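Bench notebook, Platholm, small room
April 11, 2026

Topping trial, continued. Batch 12 of the Wolde buns, the one Aldo calls the promising one, as he called batches nine to eleven.

Dough as before, proved overnight in the fridge because I wanted to go home. The change is all in the crust. Obsa wanted the orange topping flakier, so we cut the fat in cold and left it in lumps, then baked at 200 on the middle shelf. The top shelf is still doing what it did in December and I have stopped writing to Numo about it.

Crust took well on most of them. Two slid off sideways in the oven and look like hats in a high wind. Ngozi ate both, so there is no point asking me for their weights. Her notes in full: "nice, bit salty".

One of the better ones went into the pink bowl for the table session. The grid mat is useful for judging spread at a glance, provided one remembers to glance before the tasting. Cirilo would like a plain white plate next time. I would like a second oven.

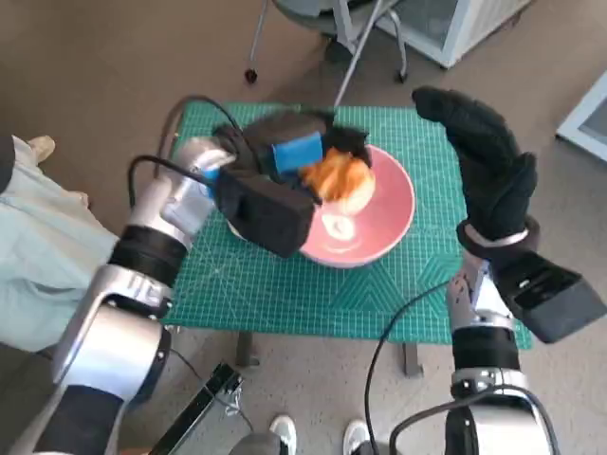
Batch 12, pink bowl, green mat.

Flake is good, better than the last lot. It is also fragile, and I am still finding orange bits in my cuffs. A bun like this will not enjoy a paper bag, and the people at Skurnomton sell everything in paper bags. Úna suggests a touch more egg in the topping to hold it together. Aldo says egg will make it leathery. They have been having this conversation for a month and I see no reason to step in.

For batch 13:
- half with Úna's egg, half without, marked underneath this time
- salt down a little
- rest topping in fridge before it goes on
- bag test, one bun per bag, carried up and down the stairs
- replace the good whisk, whoever has it

Crumb not yet cut. Knife is in the wash.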